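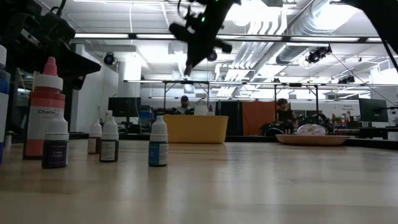

Figure 1. Color bottles on the bench, including a small dropper bottle of Grape Purple.

Drasance Color Technology – Course 853
Handout for Unit 5: Bottles, Labels and Bench Layout

Scope

Unit 4 covered the colorants themselves: water-based liquids, gels, and the difference between a dye and a dispersed pigment. This unit covers what happens between the storage shelf and the mixing dish. It deals with closures, labels, the order of bottles on a bench, and where small parts go. Mixing ratios are in Unit 6.

The reading is Chapter 3 of the Pickering notes. The section on pump dispensers can be skipped. Bring the Travero color log to the practical session with the header already filled in.

5.1 Terms

Squeeze bottle: a flexible bottle with a tapered nozzle, dispensing a line or a stream. Flow depends on hand pressure and on the size of the opening.

Dropper bottle: a small bottle with an insert that releases single drops. Flow depends on tilt more than on pressure, as long as the bottle is held close to vertical and upside down.

Closure: the cap together with any insert, collar or nozzle. A bottle recorded without its closure type is an incomplete entry in the log.

Label face: the side of the label that carries the color name. The ingredient panel is not the label face, even when it is larger.

Staging side: the side of the bench where bottles stand before use.

Bin: a rigid open container for parts that have left the working set. It is not used for bottles with color still in them.

Plate: any shallow dish that receives finished or sorted pieces.

5.2 Reading a bottle

Identify a bottle in this order: printed name, label color, cap color, size. The first item that settles the question ends the check. Students tend to work in the opposite direction and reach for the cap, which is the least reliable of the four. Many suppliers fit the same white cap to the whole range, and caps get swapped during cleaning.

Label color is also weaker evidence than it looks. Under strong overhead light a dark purple, a dark brown and a black label can be hard to separate at arm's length, and a glossy label will show a white streak where the name should be. Turn the bottle until the name can be read. If the name is damaged, write the code from the base in the log and put a question mark in the name column. Do not guess from the color of the contents. Concentrated blue, purple and brown are all close to black in the bottle.

Names should be copied as printed. "Grape Purple" is entered as Grape Purple, with both words. Entries such as "purple" or "GP" are sent back.

5.3 Layout of the bench

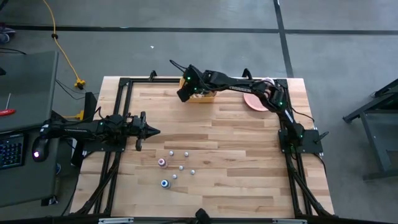 A bench layout is a record of which things have been dealt with and which have not. It should be readable by a person who walks up in the middle of the job, and for that reason each kind of object keeps to one area. Figure 2 shows two small bottles standing upright with small round pieces to their right, while the bin and the pink plate are at the rear of the table. Bottles and round pieces lie close together in this arrangement, and the distance matters. A round piece will roll if it is touched by the base of a bottle, and a bottle set down on a round piece will tip. Leave one hand width between the two groups whenever the surface allows it.

The following rules apply to every layout in this course.

Bottles stand upright, closure up, at all times when not in the hand.

Tall bottles go behind short ones or to the outside of the group. A tall bottle in front hides the label faces of the bottles behind it and is the first to be knocked by a sleeve.

Stagger the row. A straight row of bottles touching each other looks tidy, but removing one from the middle moves both neighbors.

The bottle in current use stands apart from the group. It returns to its old position when the next bottle is taken.

The space between the bottles and the plate stays clear. This is the path the hand takes, and it is used several times a minute during a full sort.

5.4 Small parts

Round pieces, rings and cup-shaped pieces are entered by shape first and color second. Where a piece has two colors, the larger area is named first: "blue and white," not "white and blue," if blue covers more of it. A piece that cannot be assigned goes to the bin, with a line in the remarks column.

Spheres are the most awkward of the small parts because they do not hold a position on a hard surface. Pick them up first. Work inward from the nearest edge of the table, so that a piece that gets away rolls toward the middle. Rings and cups can wait.
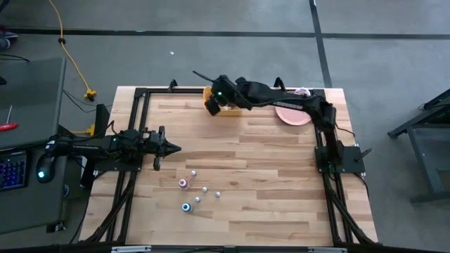 5.5 Surface

Wood benches are acceptable for sorting and for closed bottles. They are not acceptable for open color without a tray. A plank top has seams, and liquid color travels along a seam faster than it can be blotted. Wipe along the grain with a barely damp cloth, then with a dry one. Solvent is not used on wood in this course.

A pale surface makes drips easy to find but gives strong reflections. Check for spills from a low angle, once from each side of the bench.

5.6 Dispensing range

The Drelleck table (separate sheet, code 863) lists closures by the amount they are suited to deliver. Dropper inserts are used for small additions where single drops are counted. Squeeze nozzles are used where the batch is large enough that one drop more or less falls below the reading error of the scale. For the 3,000 g practice batch, use the squeeze bottle for the base color

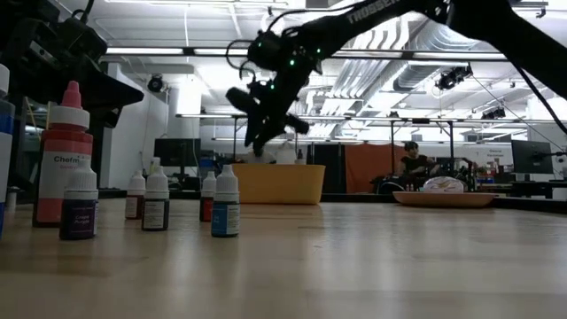
and the droppers for correction only. Corrections are made one color at a time, with full mixing in between. Two corrections made together cannot be separated afterward, and the log entry for both becomes worthless.

Hold the dropper clear of the mix – a tip that touches the surface carries color back into the bottle. If this happens, wipe the tip, close the bottle and note it under remarks.

5.7 Before the practical

Read 5.2 and 5.3 again. Prepare a bench sketch on plain paper showing the staging side, the clear path, the bin and the plate. Scale is not required. Mark tall bottles with a T.

Hand in with the log: the bench sketch, the Drelleck sheet with the closures you used underlined, and any damaged labels taped to the back page.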